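Dramura Portable Audio Guide for Churches and Historic Buildings

The Dramura is a handheld audio guide for visitors to churches, chapels, monasteries and small museums. It plays recorded commentary through a single earpiece or the built-in speaker. Each unit stores up to 220 tracks, and a visitor starts one by keying in the number posted at an altar, tomb or window.

Zastmont supplies the guide in sets of 15 with a charging rack. Larger orders are packed in multiples of the same set.

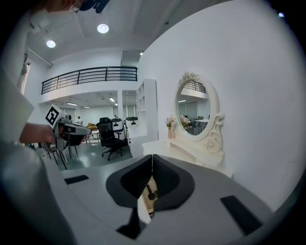
Playback is limited in volume so that several groups can use the nave at once – the upper limit is set by the building's staff and can't be changed from the keypad. Tracks are loaded over a cable from any computer. No network connection is needed inside the building, and thick masonry has no effect on playback.

Battery capacity: 1000 mAh
Weight: 220 g
Keypad: raised numerals, backlit
Earpiece: 3.5 mm, replaceable
Languages: no fixed limit within the track total

The Cikura number plates are sold separately. They stand on a weighted foot and require no drilling into stone or plaster.
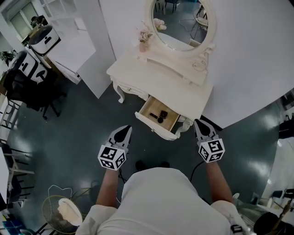 Can commentary be updated after the set is delivered?
Tracks can be replaced at any time. Connect the rack, select the new files and start the transfer; all units in the rack are updated together.

Recording and translation are not included in the price. Sites without their own script can order one from the Ivanov studio, which charges by the finished minute. Delivery is normally quoted for September or later if a script is needed.

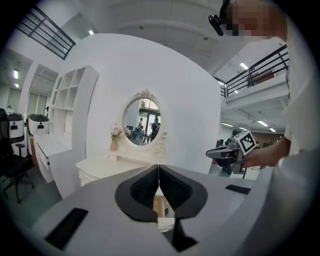 Despina Vukadinović writes that the keypad is easy to read in a dark crypt, but that the earpiece cord is too short for tall visitors. A longer cord is now available under part number 600.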